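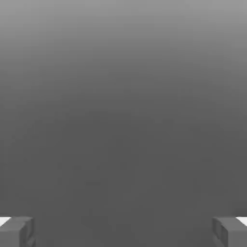

The kit room that trains on blocks

Interview by Yến Thân
11/13/21

Ritva Oksanen has worked at Wonell's packing plant in Mudley for 23 years. For most of that time she packed kits by hand or ran the people who did. Her job title changed in the spring. She is now the cell trainer, and a good part of her shift is spent in front of a monitor, going through what a robot arm does in a simulator before anybody lets the same program loose on the packing bench.

We met in the old supervisors' office, which has a window onto the kit room. Wonell packs replacement part kits for appliance makers: a bag of screws, a gasket, a knob, a folded sheet of instructions, all in a carton. There are 59 people on the floor across two shifts. The first arm went in on the Greco line, the plant's simplest kit, and a second is due to follow on the Pluvmont line.

"I was against it," Oksanen said. "I'm still against parts of it. But I wanted to be in the room when they set it up, and the way to be in the room was to put my name on the list."

The list was a sheet of paper in the break room asking who wanted to learn the new equipment. Three people signed. Two of them had signed, she said, to get off the sealing machine.

What the job was

Kit packing on the Greco line used to take four people. They stood on one side of a bench with bins in front of them, picked one of each part, and put it in a tray that moved to the right. The parts are small and the pace is set by the carton machine at the end. Oksanen did it for six years before she became a lead.

"You stop looking at your hands after a week or so. You listen to the radio, you talk. Your shoulders hurt. I had a wrist brace for two winters. People say they'd miss it, and what they'd miss is the talking."

The arm has taken over the picking for three of the six parts in that kit. The bag of screws, the instruction sheet and the gasket are still done by hand. The gasket is soft and folds over when the gripper closes on it, and the sheet slides. One person now stands at the line where four stood. The other three were moved, one to inspection and two to the Pluvmont line, which was short.

I asked whether anyone had been laid off. She said no one had been let go because of the arm, and then corrected herself.

"Two people left in October and they weren't replaced. So you can say nobody was let go, and management does say it. But there were two jobs here and now there aren't. If I were twenty and looking for work in Mudley I'd count those."

Learning it on a screen

Oksanen had never used a simulator and expected something like a video game. The engineers gave her a desk, a large screen and a set of practice exercises built out of plain blocks. The real parts came later.

"I said, we don't pack blocks. They said to give it a month. The blocks are so you learn what the arm can and can't reach, and what it looks like when it's about to do something dumb. With a cube you can see straight away if the fingers are going in square. With a knob it's harder to tell."

She watches each run from more than one view. The one from the side is the one she prefers, as it shows the arm and the table together. The one close to the fingers took her longer to get used to. There are stretches where all it gives her is two fingers and a lot of gray, and she has to know from the other view where the hand is.

"At first I'd sit there thinking the thing had frozen. You learn to keep both up. It's the same as backing a truck, you don't use one mirror."

A practice session is up to 80 runs. She marks each one as good, bad or "look again," and types a line on the bad ones. The engineers wanted codes. She told them she would write it in words or they could find someone else, and they gave in. Her notes say things like "came down too close to the big one" and "had it but on the corner." Those notes, she said, are the part of the work that uses what she already knew.

"I trained people on that bench for years. Someone new reaches across a full bin to get to the one behind it, and they knock things. The arm has the same bad habits, you'd be surprised. So I write down what I'd have said to a person."

She pulled up one of the block exercises to show me what she meant by crowding. The white fingers were down at a blue cube, with a much larger cyan block to one side and a green one off to the other. She would not let me call it a good pick yet.

"It's at the cube, sure. I want to know what happens to the hand on the way out with that big one sitting there. On our bench that would be the edge of a bin."
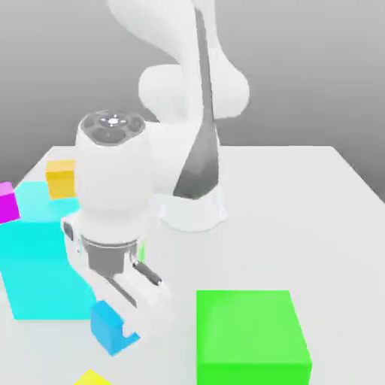
From the screen to the bench

A program that does well in the simulator goes to the real cell on a slow day. The speed is turned down and Oksanen stands at the stop button. She described the first of these days as boring and the second as the opposite.

"The first time it did everything right. Everybody came to the window and looked. The second time, somebody had moved the knob bin over by about the width of my hand so they could wipe the bench. The arm went to where the bin used to be and closed on the edge of it. Nothing broke. But it kept going. It carried nothing over to the tray and let go of nothing, and went back for more. A person would've stopped and said, where's my bin?"

The bins now sit in metal corners bolted to the bench. She asked for those and had them in a few days, faster than anything she had asked for as a lead. That still annoys her.

"I asked for mats to stand on for years. Rubber mats. The robot asks for brackets and it's done by lunch on Thursday, or whatever it was. I told the plant manager so. We have mats now."

The arm packs 44 kits before it has to pause for someone to refill the bins. That number is set by the size of the knob bin, and it has changed the rhythm of the line more than the arm's speed has. The person at the line used to refill whenever there was a gap. Now the refills come on a schedule and the gaps between them are too short for a coffee and too long to stand still. People have started bringing small jobs over to the line to fill the time, folding cartons mostly. Oksanen has asked for a larger bin.

What people say about it

I talked with a few of the packers during their break. Most of them had less to say about the arm than about the rota, which was redrawn when the line changed. The packer who had moved to inspection liked the chair. One of the two who went to Pluvmont said the work was the same as before in a colder corner of the building. The woman on the Greco line that day said the hardest part was being alone at a bench that used to be full.

Oksanen hears that one a lot.

"It's true and I don't have an answer. You can't talk to someone across the fence. We tried turning her station to face the next line and that helped a bit. She can see people. But it's loud and they're busy."

There is also the matter of who gets to learn. Of the three who signed the sheet, only Oksanen is paid at the new rate. The other two cover for her when she is away and get the difference for those hours. She thinks that is wrong and has put it in writing. Wonell's position, as she reports it, is that the rate will be looked at once the Pluvmont cell is running.

"They'll need two trainers then, at least. I'm not going to be running between both. So either they pay for a second one or they wait for me to get tired."

Does she trust the arm? She didn't care for the word.

"I trust it to do the same thing again. I know what it does with a knob, I've watched it enough. Put a new part in front of it and I don't know anything, and I go back to the desk and start over. The young engineers are more hopeful than me. They're nice about it. They come and ask before they change things, which they didn't at the start."

The Pluvmont kit

The next kit has nine parts, two of them in thin plastic bags. Oksanen has been through the list with the engineers and crossed off four that she thinks should stay with people. They agreed on three. The fourth is a spring clip that tangles with its neighbors in the bin, and the engineers would like to try it.

"Let them try it. I'll write down what happens. When you reach in for one of those you get five, and you shake them, and you get two, and you pull them apart with your thumbnail. I don't know how you'd put that in a program. Maybe they do."

She has started the block exercises again for the new bench layout, which is narrower and has the tray on the left. The layout was drawn up without asking the packers. She took a printout to the break room, taped it to the refrigerator and left a pen. By the end of the shift it had eleven comments on it, most of them concerning the height of the top bin. It has since been lowered.

Her wrist is better, she said when I asked. Her eyes are worse. She has been told she can have a second monitor, and she was going to see about it after the shift change.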